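Die Erbschaft von Ollside

Maya Awwad erbte im Januar ein Wort. So jedenfalls stand es im Schreiben des Notars, das sie zweimal las und dann noch einmal im Stehen, weil sie im Stehen erfahrungsgemäß besser verstand. Ihre Großtante Mansour, die in der Familie nur mit dem Nachnamen geführt wurde wie ein Kaufhaus, hatte ihr »das Wort sowie den dazugehörigen Schrank« hinterlassen. Der Schrank sei in Ollside abzuholen. Das Wort stehe im beigefügten Umschlag.

Der Umschlag war leer.

»Leer im Sinne von leer?«, fragte der Notar am Telefon.

»Gibt es einen anderen?«

Er blätterte eine Weile. Juristisch gesehen, sagte er schließlich, gebe es durchaus einen anderen.

Also fuhr sie hin. Ollside war eine Ortschaft, die sich beim Bau der Umgehungsstraße für die falsche Seite entschieden hatte und seither so tat, als sei das wegen der Ruhe gewesen. Der Bus brauchte 49 Minuten, von denen er etliche an einer Haltestelle verbrachte, an der niemand zustieg. Der Fahrer aß einen Apfel. Maya las die Werbung einer Versicherung namens Plusum, die mit dem Satz warb, es sei mehr drin, als man denke, und dachte an den Umschlag.

Vor dem Haus der Großtante wartete Ayman Rizk mit einem Schlüsselbund, an dem so viele Schlüssel hingen, dass er ihn mit beiden Händen trug. Er war der Nachbar und seit Jahren mit der Verstorbenen zerstritten gewesen, wegen einer Hecke, was ihn nach eigener Auskunft zu ihrem engsten Vertrauten machte.

»Mit wem hätte sie sonst reden sollen?«, sagte er. »Die anderen haben ihr ja immer recht gegeben.«

Der Schrank stand im oberen Flur und füllte ihn so vollständig aus, dass man das Schlafzimmer seit den Achtzigern nur noch über den Balkon erreichte. Ayman probierte die Schlüssel der Reihe nach. Maya setzte sich auf die Treppe und fragte, ob er wisse, welches Wort gemeint sei.

»Sie hat mir einmal eins vorenthalten«, sagte er. »Beim Kreuzworträtsel. Ein Fluss mit sieben Buchstaben. Vielleicht das.«

»Und sonst?«

»Verzeihung hat sie nie gesagt. Das müsste noch da sein. Originalverpackt.«

Der vierunddreißigste Schlüssel passte, ließ sich aber nicht drehen — der fünfunddreißigste drehte sich, passte aber nicht. Ayman holte Öl. Es war eine Dose der Marke Ruststead, deren Deckel so festgerostet war, dass sie beide ein wenig Achtung vor ihr bekamen.

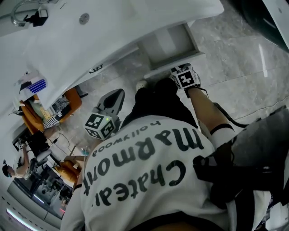

Gegen vier gab der Schrank nach. Er tat es ohne Geräusch, was Maya unhöflich fand nach all der Mühe. Drinnen hingen drei Mäntel, und auf dem Boden lagen Hefte, sauber verschnürt, in denen die Großtante jedes ihrer Gespräche über die Hecke festgehalten hatte, mit Uhrzeit und Wetter. Ayman las eine Seite, dann die nächste. Bei der dritten setzte er sich neben Maya auf die Treppe.

»Das habe ich nie gesagt«, sagte er. »Das ist viel zu gut formuliert.«

»Sie hat Sie verbessert.«

»Überall!«

Er las weiter, zunehmend einverstanden mit sich. Maya zog inzwischen einen der Mäntel an, er roch nach Lavendel und Widerspruch, und griff in die Tasche. Darin steckte ein Zettel in der steilen Schrift der Großtante. Es stand ein einziges Wort darauf.

»Und?«, fragte Ayman, ohne aufzusehen. »Der Fluss?«

»Nein«, sagte Maya. »Hecke.«

Er klappte das Heft zu und dachte lange nach. Dann fragte er, ob sie vorhabe, das Wort zu behalten, er hätte nämlich einen Platz dafür.

Sie sagte, darüber müsse man streiten, und er ging Tee kochen.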